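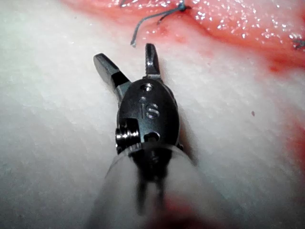

Guides > Robotics labs > Budgeting

We use cookies to remember your settings. Accept or manage.

How to budget for instruments on a surgical robot

When I did my first budget for our suturing bench at Prenden, I priced the arms and forgot the bits on the end (whoops!). So start there. Graspers and needle drivers wear out, and every one goes on its own line.

1. List each instrument you'll have in at once, then add 2 spares of each.
2. Ask the supplier how many uses you get per instrument. I rang Sellby and Blackwood and got very different answers.
3. Put thread and practice tissue under consumables. We go through heaps!
4. Get your order in by March if your lead time is 6 weeks like ours.

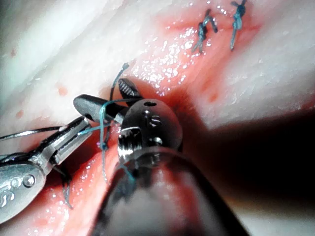

Prumudier reckoned I should budget for servicing as well, and wanted it spread over 5 years so the first one doesn't look so scary.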